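3.2 Grout and cleaning water

The Bruvville survey covered 17 rental kitchens. For each one we recorded the tiled area, the tile shape and the liters of water used per month to clean it. Hexagonal tile has more joint length per square meter than square tile of equal area only when the joints are cut short at walls, so edge pieces were logged separately.
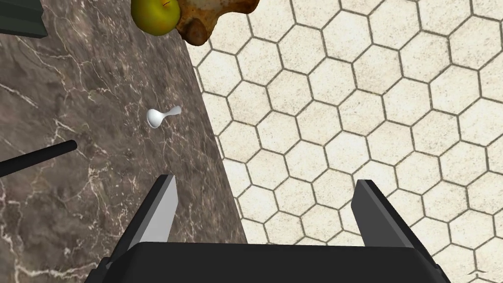
Figure 4. Dark veined countertop and hexagonal floor tile.

Mean use was 1,550 liters a year for square tile and 1,935 for hexagonal. The Sivard meter reads low below 2 liters per minute, and no correction was applied.

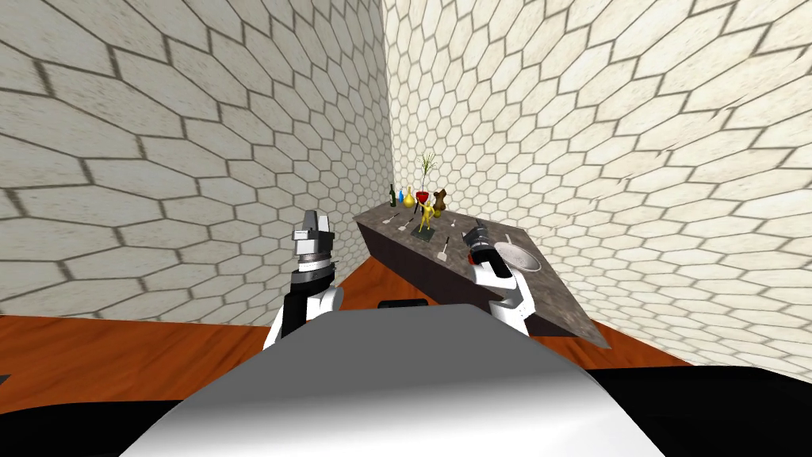 Figure 5. Hexagonal tile on two walls, wood floor.

Joint width was measured with the Soomro gauge. Readings drifted when the gauge was held by hand.

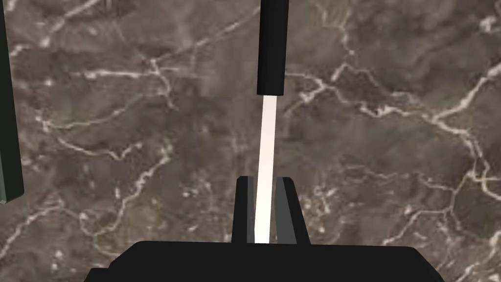

Joint depth was not measured in the Eneck units. Narrow joints need a thin probe, and our kit had none. Depth is left out of Table 6.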